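TX 214 Textile Care and Maintenance
Handout 6: Wrinkling and Recovery in Household Fabrics
Instructor: Vaida Rozīte

6.1 Terms

A crease is a fold placed in the fabric on purpose, usually with heat and pressure. A wrinkle is an unplanned fold that stays after the load is removed. The physics is the same for both. When a fiber is bent, its outer side is stretched and its inner side is compressed. If the bonds between chains break and form again in the new position, the bend is kept.

Cotton and linen wrinkle easily because water loosens the hydrogen bonds between cellulose chains. Polyester takes up very little water and recovers well below its glass transition temperature. Wool recovers well when dry and poorly when damp and warm.
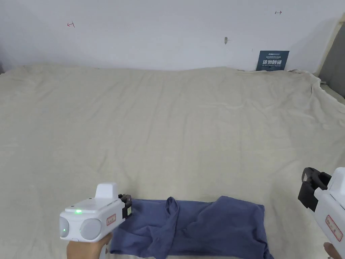 Fig. 6.1. Irregular wrinkling in a cream-colored sheet, with a dark blue garment on top.

6.2 Measuring recovery

In the crease recovery test, a small strip is folded, held under a fixed load for a fixed time, and released. After a rest period the angle between the two arms is read. A full recovery gives 180 degrees. Warp and weft are tested separately – the results often differ – and the two angles may be added and reported as one value.

For the lab we use a load of 500 g in place of the standard weight. Values from our bench should not be compared with published ones. Record the room humidity on the Vimasden sheet before cutting any strips. 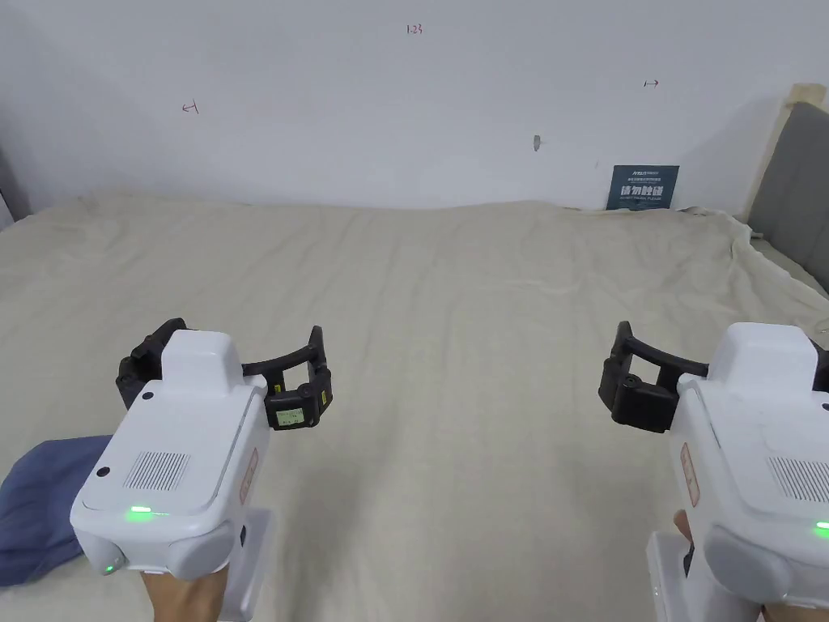
Page last changed: February, 4:40 p.m. (T. Jang)

6.3 Effect of construction

Fiber content is only part of the result. A loose weave lets yarns slide past each other and release strain. A tight plain weave holds them in place, and the fibers themselves must bend. Knits recover better than wovens of the same fiber since the loops can change shape.

Yarn twist also matters. The high-twist Texier sample turns 800 times per meter, the low-twist sample 600. Test both and state which one recovers further.
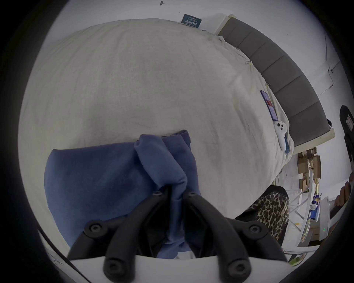

Finishes are the third factor. Crosslinking resins tie the cellulose chains together and pull the fiber back after bending. The cost is lower tear strength and lower abrasion resistance, so a finished cotton should always be tested for both. Softeners recover part of the tear strength by reducing friction between yarns.

6.4 To hand in

Plot recovery angle against rest time for each sample, warp and weft on the same axes. Send files to Tae-yang Jang. Reading: course pack, section on resin finishes, up to the table of curing temperatures.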